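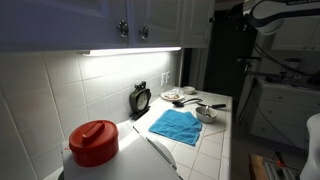
Siv Isaksson's view is that gripper choice hardly matters as long as the wrist camera is good, and she told me so again in March when I said I was going to compare two of them on kitchen work. I think she is half right.

The two grippers are the Datura and the Okabe. The Datura is a plain parallel jaw with hard fingers and short rubber pads. The Okabe has longer, softer fingers that give a little when they touch a surface. Both went on the same Franka arm, with the same controller settings and the same camera, and I ran them on the tiled counter with ordinary kitchen things: a cloth, a bowl, black-handled utensils, a plate.

I logged 1,409 grasp attempts between the two, with 711 on the Datura. I wanted an even split but lost an afternoon of Okabe runs to a bad cable and then a few more to my own logging script, so 669 of the Okabe attempts were usable and the rest I threw out.

On rigid objects I could not tell them apart. Bowl rims and handles were fine with either one. The Datura was a bit faster to close and I liked how it felt to tune.

Cloth was another matter. Tile is hard and the grout lines are low, so hard fingertips either skate over the fabric or push into the counter and trip the force limit. I raised the approach height by 3 millimeters on the Datura, which stopped the faults and also stopped it from picking up the cloth. The Okabe could press down and drag a fold together before closing. It was slow, and it dropped the cloth if I lifted too fast, but it got there a lot more often.

The camera did give me trouble, so Siv gets that point. With the under-cabinet light on, auto exposure kept hunting whenever the wrist turned toward the wall. I locked exposure and white balance and left them alone after that. I should have done it before the first run.

Prasert Boonchu has offered to lend me a set of Vollholm fingertips that bolt onto the Datura. They are thinner and have a small lip at the front. If they can get under a hem I would rather keep the Datura, mostly for the speed. The mounting screws are a different size, so I have to order those first.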